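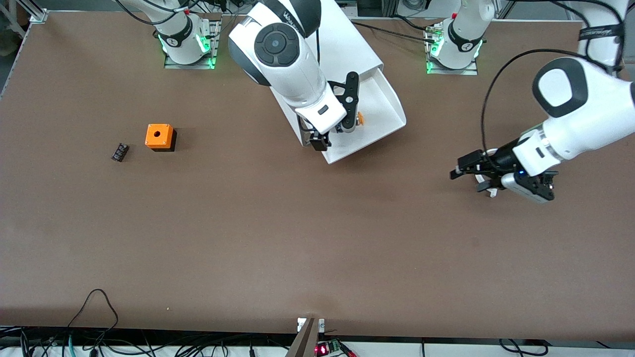 桌子远端装着的两条白色机械臂

分类:杂谈 > 怪事与传闻 > 声音类

主题:Bimirbridge 的夜间嗡嗡声,大家信哪种说法

半格电(楼主)
最近每周的链接汇总里都有这条,评论区吵得比正文长,单独开一帖。

情况先说一下。Bimirbridge 是个河边小镇,从二月开始,有居民说夜里能听到一种很低的嗡嗡声,像远处有辆柴油车一直不熄火。白天基本没有,晚上十一点以后明显,凌晨四点多消失。有人说关上窗反而更响,有人搬到客厅睡。同一条街上,有的人家全家听得到,有的一个也听不到。

Bevan Rakena 在他的博客上连写了几篇,把居民的说法整理出来,还放了一段录音。网上现在流传的说法大致有这些:地下有东西、河对岸的水泵、某种大功率发射、集体心理作用。我自己倾向于水泵,但有几处解释不通,想听听懂的人怎么讲。

老井
录音我听了。手机外放什么也听不到,换耳机才有。先提醒一句,博客上那段是压缩过的,低频很不可靠,拿它做频谱分析没什么意义。

核桃仁
不用分析了吧。这种事隔几年就来一次,哪里都有,最后都没结论。一个人说听到了,邻居躺在床上也开始竖着耳朵听,安静的房间里听久了谁都能听到点什么。

潮汐表
回核桃仁:你这个说法能解释一部分人,解释不了时间。要是纯粹心理作用,为什么大家报的开始时间都在十一点以后?Rakena 那篇里说,有几户是互相不认识的,写给他的时候还没有人公开讲过时间。

核桃仁
因为十一点以后大家才躺下。白天有车有电视,谁听。

潮汐表
那凌晨四点多停怎么说?四点多大家还躺着。

核桃仁
睡着了。

第三排靠窗
我在 Plerville 住过很多年,离 Bimirbridge 开车不远,说点当地情况。镇子对岸有个 Maihi 泵站,老设备,给上游农田送水用的。夜间电价便宜,所以泵主要在夜里开。镇上老人都知道这个泵站有声音,以前没人当回事。泵站到最近的一排房子中间隔着河和一片树,直线 200 米多一点。

问题是泵站开了很多年,为什么偏偏二月才有人投诉,这个我不知道。去年秋天河岸上砍过一批树,也许有关系。

半格电(楼主)
谢谢,砍树这个信息博客里没有。树能挡低频吗?

老井
挡不了多少。那么低的频率,波长好几米,一排树对它来说跟没有差不多。真要找变化,应该看泵本身:轴承磨损、底座螺栓松了、换过电机、管道支架断了一个,都可能让原来不明显的振动变得明显。振动还可以顺着管道和地面走,到了房子里再由楼板或者窗户发出来。关窗更响也能讲通,关窗以后外面的高频噪声少了,低频留下来,对比就出来了。

mudlark_w
我不同意泵站。我表姐就住那条街(不方便说哪一家),她特意问过,泵站有一周检修,泵是停的,那一周她照样听得到。

第三排靠窗
她怎么知道是停的?泵站不对外公布开停时间。

mudlark_w
门口贴了通知,说检修。

第三排靠窗
检修通知我见过,通常是轮着来,一台停一台开。站里有 2 台泵。贴检修通知不等于全停。

mudlark_w
好吧,这个我再问问她。不过她说声音的方向不像从河那边来的,像从街尾来的。

老井
低频的方向靠耳朵是听不准的,在室内更不行。你让她在屋里走几步,有的地方响有的地方没有,那是房间驻波。很多人就是因为这个觉得声音“跟着人走”或者“从墙里出来”。

蓝皮火车
我来提一个没人提的。去年那边装了不少空气源热泵,Skokier 那个牌子的居多,镇里好像搞过一次团购。外机装在墙上,减震没做好的话,整面墙都会响。夜里气温低,机器负荷大,声音就明显;二月正好冷。街尾如果有一台装得不好的,也符合 mudlark_w 表姐说的方向。

潮汐表
这个可以。而且能解释为什么有的家听得到,有的听不到。

半格电(楼主)
但是凌晨四点多气温最低,热泵应该更忙才对,怎么反而停了?

蓝皮火车
不一定,看设置。有的人家设了定时,半夜用便宜电把水箱烧热,烧够了就停。夜间电价几点结束我不清楚,第三排靠窗知道吗?

第三排靠窗
我住那边的时候是早上结束,具体几点后来改过,不敢说死。

铁皮桶
说一个不一样的看法。各位在这里讨论泵和热泵,很讲道理,但是当地人反映了这么久,没有一个部门去测过,这才是我觉得该写的事情。Rakena 文章最后也提到了,居民打电话给镇公所,镇公所说归区里管,区里说没有超标。没测怎么知道没有超标?

核桃仁
因为普通的噪声标准对低频不敏感,测了多半也不超标。

铁皮桶
那就测了再说不超标。

老井
这点我站铁皮桶。测量不难,一台像样的声级计加低频麦克风,放一户愿意配合的人家里录整夜,同时在泵站围栏外面放一台。两边的谱线对得上,事情基本就清楚了。对不上再去查热泵。费用也不高。

潮汐表
Rakena 新发了一篇,刚看完,搬几点过来,原文比较长。

他请一个做录音的朋友带设备去住了一晚,在一户人家的卧室里录到一条很窄的峰,在 86 赫兹,晚上十一点过几分出现,凌晨四点二十左右没了。同一时间在街上录的,这条峰弱得多。他没有下结论,只说会再去一次,把麦克风放到河边。

老井
哦,这就有点东西了。86 赫兹不算特别低,正常人耳朵在安静的环境里是能听到的,所以“集体心理作用”可以放一边了,至少这一户可以。

核桃仁
这一户我认。别的户我保留意见。

半格电(楼主)
室内强室外弱,是不是说明源头就在房子里?

老井
不能直接这么推。房间会把某个频率放大,麦克风摆在墙角又会再高一截。要在屋里多摆几个位置。他文章里写没写麦克风在哪?

潮汐表
写了,床头柜上,靠墙。

老井
那就是了,靠墙的读数偏高。等河边那次吧。

mudlark_w
问过表姐了。她说通知上写的是“部分设备检修”,第三排靠窗说得对,我更正前面那条。但是她还讲了一件事,街尾那家把外机拆下来重新装过,装完以后她觉得轻了一点。“轻了一点”是她原话,不是没有了。

蓝皮火车
那热泵至少占一份。

第三排靠窗
也可能两边都有,拍频叠在一起。有人说声音一阵一阵的,像在呼吸,我一直觉得像两个接近的频率在打架。

老井
有可能。两台泵转速差一点点也会这样,不一定要扯上热泵。

铁皮桶
你们看,又回到没人正式去测。

核桃仁
铁皮桶你可以给区里写信,比在这里写有用。

铁皮桶
写过了,等回复。他们的自动回复说 30 个工作日以内。

灯下黑
潜水很久了,冒个泡。我对这个镇子没有了解,不过我家以前也有过类似的声音,找了半年。试过拉总闸,拉了还有,就排除自己家的电器。后来发现是隔壁鱼缸的气泵放在共用的那面墙边上,垫了块海绵就没了。建议听得到的住户先拉一次总闸,很简单,不用等谁来批准。夜里拉之前记得把冰箱里的东西考虑一下,电脑先关机。

半格电(楼主)
这个好。mudlark_w 能不能让你表姐试一次?

mudlark_w
她说可以,要等孩子不在家的时候,孩子怕黑。

大水漫过
还是觉得你们把有意思的事情聊没意思了。我本来是冲着地下有东西来的。

潮汐表
隔壁版有地下有东西的帖子,很热闹,你可以去那边。

大水漫过
去过了,那边在吵地图是不是假的。

老井
补充一点给打算自己录的人。手机自带录音会把低频砍掉,降噪一定要关,格式选不压缩的。录之前先把手机放到厚毛巾上,不要直接放桌面,桌面自己会振。每段录音开头报一下时间和位置,不然过几天就对不上了。另外别只录有声音的时候,白天安静的时段也录一段做对照,这个最多人忘。

第三排靠窗
再补一条,泵站围栏外面那条小路是公共的,可以走,但是涨水的时候别去,河边那段路面软。

半格电(楼主)
我把目前的情况放到一楼了:一户有实测,频率和时间都有;泵站至少没有证据说全停过;街尾外机重装过一次;拉闸还没有试。Rakena 的河边录音出来以后谁先看到谁贴一下,不要贴截图,贴文字,截图手机上看不清。

核桃仁
一楼那句“已经排除心理作用”麻烦改成“该户已排除”。

半格电(楼主)
改了。

mudlark_w
表姐这边估计要等到下周,有结果我来回。

相关主题
· 有没有人整理过各地“嗡嗡声”的后续
· Plerville 老水塔半夜亮灯,是不是有人在里面
· 手机录低频到底行不行(含设置方法)
· 每周链接汇总:怪声、怪云和一只会开门的山羊
· 空气源热泵外机减震垫怎么选

联系版主 | 版规 | 隐私说明 | 返回顶部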